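Clestden Publishes Setup and Maintenance Routine for Two-Arm Tabletop Cell

JADIMMONT, September 7, 2020 – Clestden today released the written routine it uses to set up and maintain the Punis cell, a two-arm unit for sorting small desk supplies. The document is available at no charge to all sites operating the cell.

The routine runs to 53 steps and covers the arm bases, cable paths, wrist cameras and gripper fingers. A full check takes up to 30 minutes and is carried out before the first shift of the week. Finger alignment is tested on highlighters and similar slim items, which show a small error at the tips sooner than larger parts do.
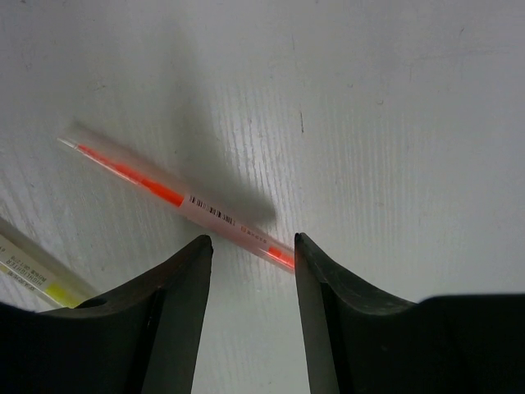
Fingers with light scuffing may remain in service. Fingers that no longer meet evenly are to be replaced as a pair, and the wrist camera is then calibrated again before the arm is returned to work.

"Most of the service calls we received in April came down to a loose cable or a finger fitted slightly out of line," said Siebe Hermans, head of field service at Clestden. "Both can be corrected on site with a hex key and some patience."

The revised text also gives new guidance on cables. Each arm must be moved slowly through its full reach with the cables attached, and slack is to be left at the elbow and the wrist. Ties should not be pulled tight against a joint. 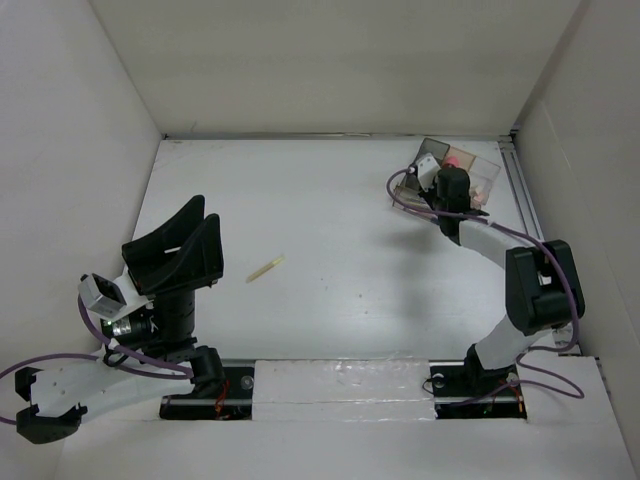
Floor panels are to be wiped with a dry cloth after each check. Spare fingers are stocked by Yeom, the parts supplier for the cell, under kit number 122.

Sites using an earlier edition of the routine should replace section 9, which contained an incorrect order for tightening the base plate screws.

Requests for printed copies may be sent to the Clestden service office in Jadimmont.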